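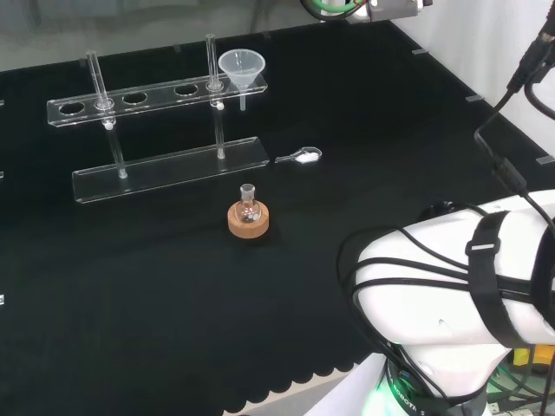

A round-bottom flask on its cork ring, with a test tube rack behind it.

Glass with a round bottom: why doesn't it roll away?
By Nayara Cordeiro, for the Kesard Young Science Pages

Take a ball and put it on the table. Does it stay? Maybe for one moment, and then it goes for a walk. A round-bottom flask has the same problem. It is a glass bottle with a short neck and a belly like a ball, and alone it cannot stand up.

So chemists give it a seat. The seat is a ring made of cork, the same material that closes some bottles. The flask sits in the hole in the middle and stays upright. Cork is a little soft, so it is kind to the glass.

But why do people make a flask that needs a chair? The answer is in the shape. When a liquid is heated in a round flask, the heat can spread evenly through the glass. There are no corners where the glass gets hotter than in other places. A round shape is also strong. Think of an egg, which is thin but not so easy to crush in your hand.

What are the test tubes for?

Test tubes are long and narrow, and they also have round bottoms. They are good when you need only a small quantity of something. They live in a rack, which is a shelf with holes. The rack in the photo is clear, so you can look through it and see the bottoms of the tubes. If a tube leans a little, this is normal. The hole must be wider than the glass, or you could not take the tube out.

What is the funnel for?

The neck of a flask is small and your hand is not always calm. A funnel has a wide mouth and a thin stem. You pour into the wide part and everything goes down through the thin part. In the photo it is waiting at the right end of the rack, with the mouth up.

And the little spoon?

This is called a scoop. It carries powder, and the one in the photo has a small white heap on it. Could it be sugar? Salt? You cannot know by looking! Many powders are white. For this reason scientists write the name on every jar, and they never taste to find out. You must not taste either.

Why is the cloth black?

I like a black cloth for such work, as white powder is easy to see on it. Look also at the bottom of the flask. Can you find the small white specks?

Try it at home

Ask an adult for a plastic ball and a roll of sticky tape. Put the ball on the table and blow on it. Now lay the roll flat, put the ball on the hole, and blow again. Which time did the ball move more?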